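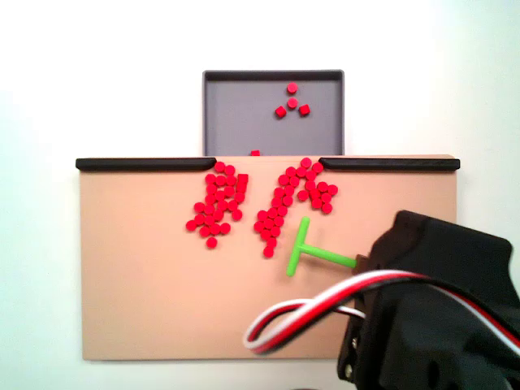 Nyberg Racing & Sports Trading Desk – Baseball Section

**Totals limit raised for February winter-league games**

The Nyberg desk will raise its maximum stake on game totals for the remaining February fixtures of the Dovgate Winter League, and will post opening lines at 10 a.m. instead of 2 p.m. The change applies to full-game totals only. Run lines, money lines and first-five-inning markets keep their present limits.

The desk reviewed 2,882 settled totals bets taken on the league since the start of the season. Of these, 1,421 were on the over, 1,366 were on the under and 95 were pushes. The closing number was the same as the opening number in 547 cases. In another 726 the number stayed put but the price moved by ten cents or more, usually toward the under.

Most of the under money has followed the wind at Tikevden. The park sits on open ground with the outfield facing west, and a steady evening breeze comes in from left-center. Games there have been lined at 7½ or 8 for most of the season, against 9 elsewhere in the league. Bettors who waited for the 2 p.m. line had a usable wind forecast by then and the desk had the same one, so neither side gained much. With the earlier opening, the first number will go up before the midday forecast update. Early limits will therefore be half the full amount until noon.

Dexter Ambrosio, who sets the league's totals, expects the opening numbers to be a little less accurate under the new schedule. "We will be wrong by half a run more often at ten in the morning than we are at two," he said. "The lower limit before noon covers that. After noon it is a normal market."

Pitching changes will be handled as before. Totals bets are action only if both listed starters throw the first pitch for their side. If either is scratched, the bet is refunded and a new line goes up, normally within 15 minutes. The desk had considered making all totals action regardless of starter, but the league still allows clubs to name a replacement up to 30 minutes before the game, and Eltotby has done so four times this season.

Seven-inning games, used for the second half of doubleheaders, stay on a separate menu. A full-game total on a seven-inning game needs at least 6½ innings if the home side is ahead, and seven otherwise. Extra innings count.
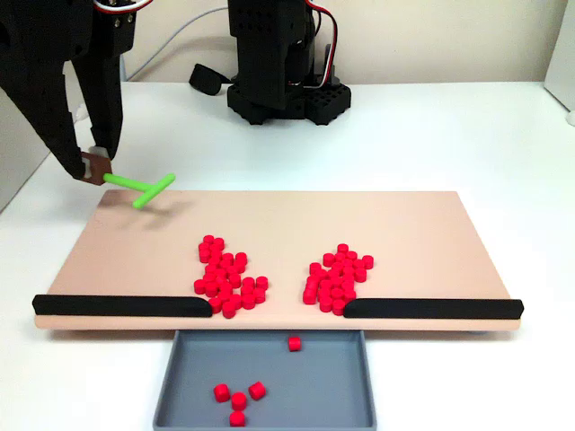
Sarahí Bañuelos questioned whether the earlier opening would help anyone betting small amounts, saying the ten o'clock number would be "bet into shape by noon" and that casual customers would end up with the same line they get now. She also asked for the listed starters to be shown beside the total, as they already are beside the money line. Ambrosio said the starters would be added to the totals page before the first affected game.

The first game under the new schedule is Eltotby at Tikevden, first pitch 7:05 p.m. The desk's working number is 7½, with the under at -120. Eltotby has gone under in six of its last eight road games – two of those by a single run – and its bullpen has thrown 11 innings over the past three days. Tikevden has its usual rotation available and is a small favorite at -128.

Tickets already written on February games stand at the price and limit shown on the ticket. Parlays that include a totals leg keep the lower limit for now – the desk will look at them again when the regular schedule ends.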